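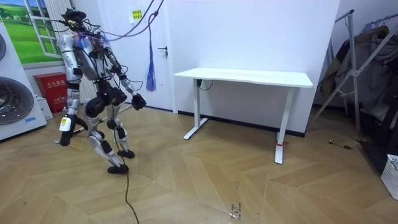

Thanasis Xenos keeps telling people that the dull chores are the good ones, and after a day of watching his crew at Vekton gather them I have come around to his way of thinking. I had pictured a learning system as something you feed with facts, the way you'd stuff a kid before a spelling bee. What it gets fed is chores - the same chore, over and over, done by a person steering the robot's arms while every small motion is saved.

The project is called Prisemia, and mopping is its bread and butter this season. By the end of February the crew had 1,537 saved runs of household work, and they'd thrown out plenty more along the way. A run gets tossed if the person steering hesitates too long, or if they do something clever they could never do again. Thanasis is fond of the slightly clumsy ones, where the grip lands a little off and gets put right, and he'll happily talk your ear off about why (I let him, and my coffee went cold). A system that has only ever met perfect grips, he says, has no idea what to do with a bad one.

Shifts at the controls last two hours, and I wouldn't want a longer one. I tried it myself for three runs, all of which were politely deleted.
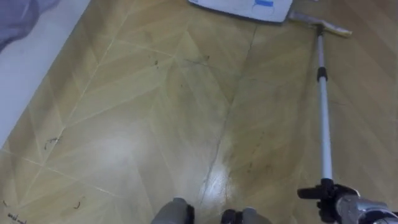 Does the same person do all the steering? Eight people share it, and their habits are mixed on purpose, so that the system learns the job and doesn't just pick up one person's way of holding a handle.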